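Equipment Desk > Closed requests > Badminton

Home | Raise a request | My requests | Opening hours

Request 83: Shuttlecocks returned with bent feathers
Opened by: Kurniawati Nasution, Marulanda Sports Centre
Handled by: Jhosep Tamayo
Date: Aug 6, 2024
Status: Closed

The Centre reports that shuttlecocks issued for evening play are being returned with bent feathers. Of 120 issued, 19 were set aside as unfit. Players state that the damage is present when the box is opened.

Tamayo, 10.15: The stock cupboard was inspected. Shuttlecocks had been put away loose in a deep box, with rackets placed on top. The Centre was asked to stop using the box and to sort the returned stock on a table, one shuttlecock at a time.

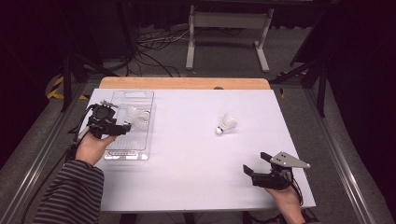 Shuttlecocks fit for play are to be laid on their sides in a shallow clear tray, in a single layer. Each should be lifted by the cork. Any with a split or missing feather should be kept apart and marked for practice use only.

Nasution, 14.40: Trays are now in use on shelf 3. Staff ask whether the trays may be stacked.

Tamayo, 15.05: Stacking is not advised - the feathers may stand higher than the rim. Please allow one tray per shelf space.

Nasution, 16.20: Understood. The request may be closed.

Equipment Desk, Kurnport | Contact us | Back to top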